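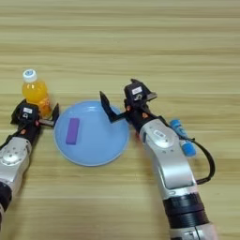 Kitchen & Dining > Tableware > Plates > Bokis Round Plate

By the Fakside product desk, September
4 minute read

Bokis Round Plate, Light Blue

The Bokis is a round plate with a shallow raised rim, made for everyday meals at home and in small cafes. It is 28 cm across, glazed on both sides and sold singly or in a set of four. The light blue is the colour we sell most of, and it is kept in stock all year.

We have sold the Bokis at Fakside since the first batch came in from Skála, and the shape has changed once in that time. The rim used to be flat and slightly wider. Customers told us that sauce ran over it when the plate was carried, so the edge was turned up a little. It is still low enough for a knife and fork to rest on without sliding back into the food.

Size and shape

At 28 cm this is a full dinner plate. The flat part in the middle takes a main course with two sides, or a large sandwich cut in half. It will fit most kitchen cupboards, but please measure yours first if you have narrow wall units. Shallow cupboards made for older, smaller plates may not close.

The plates stack straight. A set of four sits on a shelf without leaning, and the foot ring is smooth, so there is no need for paper between them. We would still not stack more than 12 in one pile, as the bottom plates are awkward to get out and that is when chips happen.

Finish and colour

The glaze is slightly glossy. Under a ceiling light you will see a soft reflection near the rim, but it is not a mirror finish and does not show every fingerprint. The blue is pale and even. It goes well with plain wood, white linen and most light-coloured tables. On a dark table it looks closer to grey.

Each batch is fired separately and there can be a small difference in shade between one batch and the next. If you are adding to plates you already own, write the batch letter from the underside in the order notes and we will match it where we can. We cannot match the old flat-rim version.

Strong colours do not stain the glaze in normal use. Beetroot, turmeric and orange squash wash off with warm water and a little washing-up liquid. If something has been left to dry overnight, soak the plate for half an hour before wiping it.

Using it

The Bokis is a dinner plate first, but plenty of people buy one or two as serving plates for cakes, cut fruit or biscuits. It also works as a tray for a small snack at a child's place at the table, with the drink stood beside it. The rim is too low to hold soup or anything else with a lot of liquid. For that, look at the Bokis bowl, which comes in the same blue.

It can go in the microwave. It should not go in the oven, under the grill or on a hob, and it should not go straight from the fridge into very hot water. Warming plates before a meal is fine - use hot tap water and dry them, or the plate-warming setting on your dishwasher if it has one.

Washing

Dishwasher safe, either rack. Leave a gap between plates so that they do not knock together during the wash. If your water is hard you may notice a white film after a few months. Wipe the plate with a cloth dipped in white vinegar, rinse it and dry it.

Do not use wire wool or scouring powder. A normal sponge with a green side is all right for baked-on food if you go gently. Grey lines left by cutlery are metal sitting on top of the glaze and can be rubbed off with a paste of bicarbonate of soda and water.

Details

Diameter: 28 cm
Colour: light blue
Finish: glazed, slightly glossy
Rim: shallow, raised
Sold as: single plate or set of 4
Microwave: yes
Dishwasher: yes
Oven: no

Packing and delivery

Sets are packed upright in a Pilgate carton with card dividers. The carton is made to be used again, so it is worth keeping flat in a cupboard if you are likely to move house. Single plates go out in a padded box. Neither has any loose fill in it.

Orders placed before noon leave us the same day, Monday to Friday. Larger orders of 40 plates or more are sent on a pallet and need someone at the address to sign for them. Please tell us if there are steps or a narrow gate.

Check the plates when they arrive. If one is broken, keep it and the box, take a photograph and send it to us within 5 days. We will send another plate. You do not need to return the broken one.

Returns

Unused plates can be sent back within 28 days in their original box. You pay the return postage unless the fault is ours. We cannot take back single plates from an opened set, but we do sell singles in the same blue, so a set can be made up again after a breakage.

Cafes and schools can ask for one sample plate before ordering. The cost of the sample is taken off the first full order. Samples are posted on Tuesdays.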